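Teaching a very expensive pair of hands to do a toddler's puzzle

04/02/2019

I have a degree, a mortgage and a parking space, and I spend my working day putting pegs in holes. Strictly speaking the robot puts the pegs in the holes. I stand a little way off in a headset and a pair of gloves, moving my arms like someone directing a very slow airplane, and it copies me. The idea is that if I do this often enough, it will learn to do it without me, and I can go back to my desk.

The project is called Lollico. It was named before I joined and I have stopped asking. Our lab is on the second floor at Skindosgate, above a place that sells bathroom tile, and the task board is a white plate with slots, holes and a set of blue parts that belong in or on it. Any three-year-old would finish it and ask for a snack.

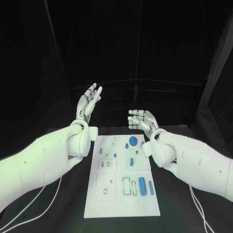
Hands up at the far end of the board. The blue gear is the one I have bad dreams about.

People assume the hard part is the grasping. For me it's the looking. When you pick up a peg yourself, you don't study it, your fingers just sort things out. Take away the feeling in your fingertips and you find yourself tilting your head like a confused dog, trying to work out if you are touching the thing or only hovering near it. The robot's fingers can't tell me. I get a picture and my own bad judgment.

Then there are the wrists. They are big round things, and they love to park themselves exactly between your eyes and whatever you are trying to see. I've learned to come in from the side with the elbow out, which feels rude but works. 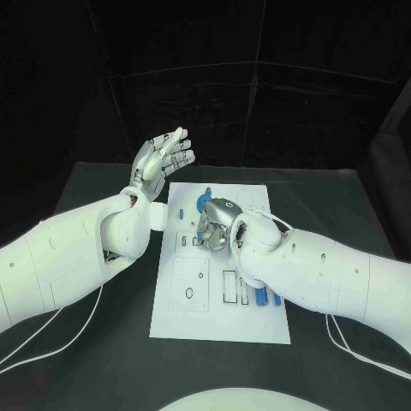

Right hand busy with a small blue piece, left hand supervising.

We are supposed to collect 1,440 demonstrations by September. A demonstration is one go at the task, start to finish, and it only counts if it's clean. Clean means no dropping, no long pauses, and no sneaking up on a slot from three different angles before committing. My colleagues are very nice about this. They say "maybe one more of those" in the voice my dentist uses.

What bothers me most is that the robot will learn my habits along with the job. I hesitate before anything round. I open the hand too wide when I'm nervous. Somewhere down the line there may be a machine that flinches at gears, and it will have gotten that from me.
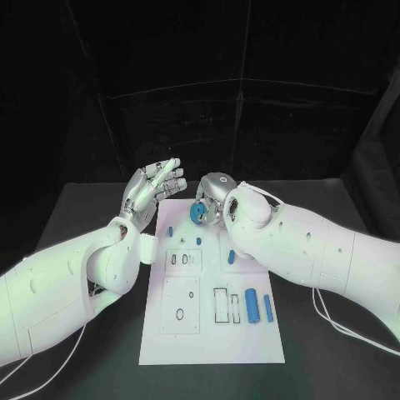 Gear by the edge, in the right hand. I was holding my breath too.

The gloves are made by Fleketti and come in one size, which is somebody else's. After 300 or so tries – fine, exactly 300, there's a tally on the wall – I began wearing a thin pair of cotton ones underneath. Much better. I also take a break when my shoulders start creeping up, and there's a Turkish bakery across the street called Tatlı that has done more for our data quality than any software update. Pistachio, two pieces, then back to the pegs. 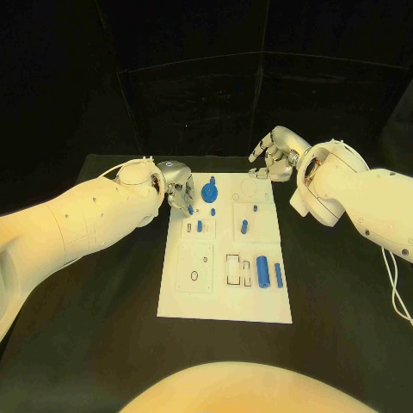

Could you just guide the arms by hand instead of wearing all that gear?
You can on plenty of robots, and for simple arm motions I'd prefer it. With two arms and this many fingers I'd run out of hands of my own before I got to the first peg, so we stick with remote control.

Tomorrow we start on the narrow slots. I've asked for a chair.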